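Suvine Garment Wash 1263 – concentrate for sportswear and team kit

Pirar stock no. 1263. Sold by the jug or by the case of 3.

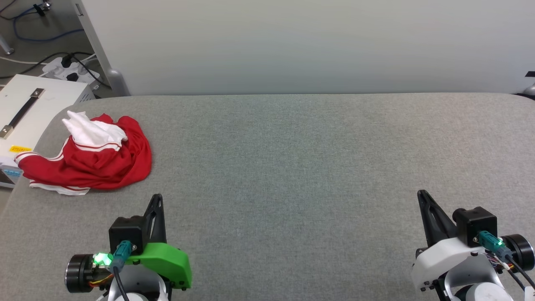 Liquid concentrate for polyester, nylon and the stretchy blends most team stuff is made of now. Low suds. No softener in it, no brightener, no dye. Unscented or light cedar – same formula otherwise, same price.

Back in stock after the July shortage. Old label says "Suvine Sport", new label says "Garment Wash". Same product. If you get a mix of labels in one case thats why.

How much to use

Home machine, normal load: 15 ml. The cap has a line for it, inside, kind of hard to see on the older caps.
Big front loader: two caps.
Soak tub: one cap per bucket of cool water, half an hour, then wash like normal.

More is not better with this one. If the rinse water is still cloudy you used too much, run another rinse and use less next time.

Colors

Wash reds and other strong colors on their own the first few times. Cold. Printed numbers and heat-pressed names go inside out. Hang dry if you can, low tumble if you can't. Don't leave wet kit sitting in the machine overnight.

Not for wool, silk, down or leather. For wool get the Ketilsson bar, seperate page.

Sizes

Jug, 3 liters – in stock
Case of 3 jugs – in stock
Sample pouch, 100 ml – back in September
Drum – special order, call first, no returns on drums

Pump for the jug is extra. Fits all jugs with the gray neck, won't fit the old white neck ones. Ask before you order if you're not sure which you have.

Shipping

Orders in before noon go out same day from the Skodunbridge warehouse. Cases go by ground only. Leaking jug on arrival: keep the box, email a photo, we send another. Ask for Bram Michiels, he does the claims.

Customer notes

"Gets the smell out of the goalie shirts. Cap is annoying." – Jacqueline Hervieu

"Been buying the case size for two seasons. Went with cedar last time and the kids complained so back to unscented." – Þórarinn Kjærgaard

"Wish the pouch was in stock, I travel with it." – Ragnheiður Thoroddsen

Club accounts

Clubs and schools get case pricing on single jugs. Need a letterhead or a league registration, either one is fine. Send it to Aníbal Benavides at the order desk and he'll set up the account, usually next working day.

Safety sheet on request. Keep away from kids and eyes. Don't mix with bleach.

Page updated 17 August 2021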